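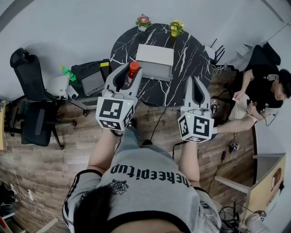 Head camera view, left gripper closed on the red-capped bottle, right gripper open.

Home Tickets Docs Downloads Sign in

Ticket 858 - Left marker cube pose flips when the gripper closes
Component: Dorby tracker
Status: Resolved
Opened by: Rigoberto Becerra
Assigned to: Gheorghița Ciobanu

Rigoberto Becerra, 18th July
Playing back our bottle and box session, the left gripper path is lovely and smooth until the fingers close on the bottle. Then the cube orientation snaps over, stays wrong for a few frames and snaps back. The right one is fine all the way through. I can see the markers clearly by eye, so I don't think it's motion blur. Running the stock Troncoso config with the head camera only. Log attached. Apart from this I'm loving the new replay viewer!

Gheorghița Ciobanu
Great report, and what a fun log to dig through. Could you rerun the solver with debug_faces on and send me frames 200 to 300? I'd like to see which faces it picks.

Rigoberto Becerra
Done. In the bad frames it says "faces used: 1". Everywhere else it's 2 or 3.

Gheorghița Ciobanu
Oh, that's very helpful. With a single square marker there are two poses that fit the corners almost equally well, and the solver takes whichever has the lower error. Usually a second face settles it. Yours is throwing the second face out - min_corner_px is set to a value that's too strict for a face seen at a steep angle. Two things to try in cube_left.yaml:

min_corner_px: 12
use_prev_pose: true

The second one starts each solve from the last good pose, so a flip has to beat the history before it's accepted. Please leave the right cube alone for now so we have something to compare with.

Rigoberto Becerra
First go made it worse. The pose froze at frame 105 and never came back.

Gheorghița Ciobanu
My fault, sorry! You also need max_hold: 5, or it hangs on to a stale pose forever. I've added that to the docs.

Rigoberto Becerra
That's got it! No flips in the whole recording, and the gripper lines up with the bottle cap in the viewer. The colour overlay looks fantastic too. I'll use the same settings on the right cube and rerun the older Cleltden sessions tonight.

Gheorghița Ciobanu
Brilliant. Closing this one - the new defaults will go into the November release.

Related tickets
Replay viewer drops the last frame on export
Drasosia importer ignores the right cube offset
Gripper width reads zero after a restart
Add a warning when only one face is used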